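Cold basement, sourdough and the "use less water" advice

Home Baking Forum > Bread and Dough > Slow and Cold Doughs

tolvanka
Member, 47 posts
Hello to all. I read this forum for a long time but I write for the first time, so please excuse me if this was discussed before. I searched and found only threads about warm kitchens.

In December I moved to a house where the kitchen is half under the ground. In the morning it is cold enough that butter does not spread. My old recipe was made for an apartment with strong heating: 500 grams of flour, 100 grams of starter, salt, and water until it feels right. In the old place the dough was ready for shaping after one working morning. Now I mix it at 8:00 and in the evening it still looks like I just mixed it. If I leave it for the whole night, the bread is good in the middle but the crust stays pale and the taste is sharper than my family likes.

My neighbor says I must use less water when it is cold. A baker at the Doolan market says exactly the opposite. Who is correct?

I use the Rastasano bread flour, the one in the paper sack, if this matters.

grumblecrust
Senior member, 3,538 posts
Your neighbor is wrong and the baker is half wrong. Water amount is not your problem. Temperature is your problem. Warm the water and stop there. I have baked in an unheated garage for many winters and I never changed a recipe by one gram.

Also "until it feels right" is not a measurement. Weigh it.

ninepinloaf
Member
I would not be so strict. A dough with more water does ferment a little faster in my kitchen, and I bake the same loaf every week so I notice it. But I agree that warm water is the first thing to try. It costs nothing.

What do you keep the dough in? I had a thick ceramic bowl which was always cold, and it took the warmth out of the dough before anything could begin. Now I rinse the bowl with hot water first and dry it.

tolvanka
Thank you both. I keep it in a plastic tub with a lid, from a restaurant shop. I do not warm it. I did not think that the tub can matter.

About the weighing: I do weigh the flour and the starter. Only the water I do by hand, as my grandmother did it. But I understand the criticism, and I will weigh it this time.

grumblecrust
Plastic is fine. It doesn't steal heat the way stone or ceramic does. Leave the tub alone and fix the water.

ambleford_rye
Member
May I disagree with grumblecrust on one point. Warm water helps for the first hour or two. After this the dough has the temperature of the room again, and in a cold basement you are back where you started. In my opinion you need a place that stays warm. I use the oven with only the light on. Check it with a thermometer before you trust it, because some oven lights heat more than you expect. I ruined one batch like this, the bottom became soup.

Another way is to use more starter. If you go from 100 grams to 150 you will feel the difference the same day.

grumblecrust
More starter means more sour. The OP said the family doesn't like sour.

ambleford_rye
Not if the starter is young. Feed it, wait until it has risen well but before it falls, and use it then. A starter that has stood the whole night in its own acid will give you sour bread in any quantity. I think people confuse these two things very often.

grumblecrust
I've tasted the bread you get from a big dose of starter. Young or not. We will not agree.

ninepinloaf
Both of you have a point, and the OP can try each one on a small loaf. But please change one thing at a time, tolvanka, otherwise you will not know what helped.

The pale crust worries me more. A pale crust after a very long rise often means that the sugar in the dough is already eaten. If you shorten the rise, I expect the color will come back by itself.

kettlemoth
New member
I have the same problem and I bought the Zamelell proofing mat. It is a flat heated mat and the tub stands on it. It works for me, but the bottom of the dough gets warmer than the top, so I fold the dough every hour and turn the tub at the same time. I also put a folded towel between the mat and the tub.

For the record, I tried the Covumon box of my sister too. It is nicer, but it is large and I have no place for it.

grumblecrust
A picnic cooler and a jar of hot water does the same thing. Change the water when it goes cold. No gadget needed.

kettlemoth
That is true, but I am at work and I cannot change the water at noon.

tolvanka
I come back with a report. First try: I weighed the water and used it warm, nothing else changed. The dough was ready at 7 in the evening and not the next morning. So grumblecrust was right that it helps a lot.

Second try: the same, but in the oven with the light on, as ambleford_rye wrote. Ready at 3 in the afternoon. The crust was brown like before I moved, and the taste was mild. My daughter ate the end piece before it was cool, which she did not do since the old apartment.

I did not try more starter yet. I still feel my grandmother would laugh at me with the scale, but she had a stove that was burning all day.

ambleford_rye
Very good to hear. Write down the temperature in the oven when you do it next time, it will save you trouble in the spring when you have to go back to the normal way.

grumblecrust
Good. Told you about the scale.

ninepinloaf
One more small advice. Tape a note on the oven door that says there is dough inside. My husband preheated ours once with the tub in it. The tub did not survive and the smell stayed in the kitchen for days.

tolvanka
The note is already on the door! Thank you all for your patience with me. I will try the young starter next and open a new thread if something strange happens.

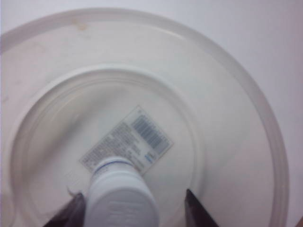
Why does the crust stay pale when the dough has risen for a very long time?

A very long rise can use up most of the sugar in the dough, and the crust needs some of that sugar to brown in the oven. Try a warmer place and a shorter rise before you change the flour or the baking time.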